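히르니시츠, 가정용 침구 정리·보관 안내 프로그램 ‘접는 시간’ 공식 운영
대형 담요와 매트리스 커버 관리법을 한 과정으로 구성, 프라브몬트 생활관에서 진행

생활정리 교육기관 히르니시츠(Hirnisitz)는 2025년 6월 3일부터 가정용 침구의 정리와 보관을 다루는 안내 프로그램 ‘접는 시간’을 공식 운영한다고 밝혔다. 프로그램은 프라브몬트(Pravmont) 생활관 2층 실습실에서 진행되며, 침구 보관용품 업체 비보프(Bivov)가 보관 가방과 수납 상자를 지원한다.

히르니시츠는 환절기마다 접수되는 생활 상담 내용을 검토한 결과, 침구의 세탁보다 세탁 이후의 접기와 보관에 관한 문의가 꾸준히 이어지고 있음을 확인하였다. 이에 따라 지난해 11월부터 시범 과정을 운영하였으며, 시범 과정에는 698가구가 참여하였다. 참여 가구가 제출한 의견은 이번 정규 과정의 교안과 시간 배분에 반영되었다.

정규 과정은 모두 9개 단원으로 구성된다. 전반부에서는 담요, 이불, 매트리스 커버, 베갯잇의 소재별 특성과 세탁 표시 읽는 법을 다루고, 후반부에서는 참가자가 직접 침구를 펴고 접어 보관 단위로 만드는 실습을 진행한다. 회당 정원은 16명이며, 2인 1조 실습과 1인 실습을 번갈아 실시한다.

히르니시츠 교육총괄 초우 파오추(Pao-chu Chou)는 “큰 담요를 혼자 접어야 하는 가정이 많다는 점을 시범 과정에서 확인하였다”며 “별도의 도구 없이 침대 옆에 선 자세에서 밑단을 잡고 끝선을 맞추는 동작부터 차근차근 익힐 수 있도록 과정을 설계하였다”고 설명하였다.

혼자 접기 실습은 담요의 밑단을 찾는 것으로 시작한다. 두 손으로 밑단을 잡고 한 손은 중앙 가까이에, 다른 손은 가장자리를 따라 더 바깥쪽에 둔다. 실습에는 미키 마우스 만화 컷이 인쇄된 청회색 대형 담요와 대나무 잎무늬의 흰색 침구가 사용된다. 무늬가 큰 담요는 그림의 방향을 보고 위아래를 구분할 수 있어 처음 참여하는 수강생에게도 권장된다.

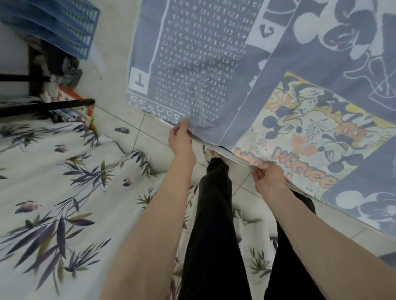
단계별 실습 내용

1단계는 펴기이다. 침구를 침대 위에 넓게 펴고 네 모서리의 위치를 확인한다. 이 단계에서 머리카락과 보풀을 제거하고, 봉제선이 풀린 곳이 있는지 살핀다.

2단계는 맞추기이다. 밑단을 양손으로 잡아 들어 올린 뒤 손의 간격을 조절하며 끝선을 나란히 맞춘다. 담요가 바닥에 닿지 않도록 손의 높이를 유지하고, 길이가 긴 제품은 침대 위에 일부를 걸쳐 둔 채로 작업한다.

3단계는 접기이다. 긴 변을 기준으로 반을 접은 뒤 같은 방향으로 한 번 더 접는다. 손바닥으로 가운데에서 바깥쪽으로 쓸어 공기를 빼며, 두꺼운 담요는 강하게 누르지 않는다.

4단계는 보관이다. 완전히 건조된 것을 확인한 뒤 보관 가방에 넣고, 가방 앞면에 품목과 보관 시작일을 적는다. 무거운 침구는 아래 칸에, 사용이 잦은 얇은 담요는 손이 닿는 높이에 둔다.

매트리스 커버와 침대 시트는 별도의 단원에서 다룬다. 고무 밴드가 있는 제품은 모서리를 서로 포개어 사각형으로 만든 다음 접고, 밴드가 없는 평면 시트는 담요와 동일한 순서를 적용한다. 커버와 베갯잇은 한 벌씩 묶어 보관하도록 안내한다.

교재 및 후속 안내

교재 편집은 생활 실용서 출판사 훙(Hung)이 담당하였다. 교재에는 단원별 접기 순서와 함께 가정에서 작성할 수 있는 침구 목록표가 수록되며, 수강생에게는 첫 수업 때 배부된다. 수업에 필요한 침구는 실습실에 비치되어 있으나, 본인이 사용하는 담요나 시트를 지참하여 실습할 수도 있다. 지참하는 침구는 세탁과 건조를 마친 상태여야 한다.

과정을 마친 수강생은 가정에서 보관 중인 침구의 상태에 관하여 히르니시츠 상담 창구에 추가로 문의할 수 있다. 기관은 접수된 문의를 정리하여 하반기 교재 개정에 활용할 예정이다.

참가 신청은 프라브몬트 생활관 안내 창구에서 선착순으로 접수한다. 정원이 마감된 회차는 대기 명단을 운영하며, 취소가 발생하면 대기 순서에 따라 개별 연락한다. 수업 일정 변경은 해당 회차 시작 전까지 안내 창구를 통해 신청할 수 있다.

히르니시츠 소개

히르니시츠는 의류, 침구, 주방용품 등 가정 내 물품의 정리와 관리 방법을 교육하는 기관이다. 가정 방문 상담과 공개 강좌를 운영하고 있으며, 생활관 및 지역 교육시설과 협력하여 실습 중심의 과정을 제공하고 있다.

보도 관련 문의: 히르니시츠 교육총괄실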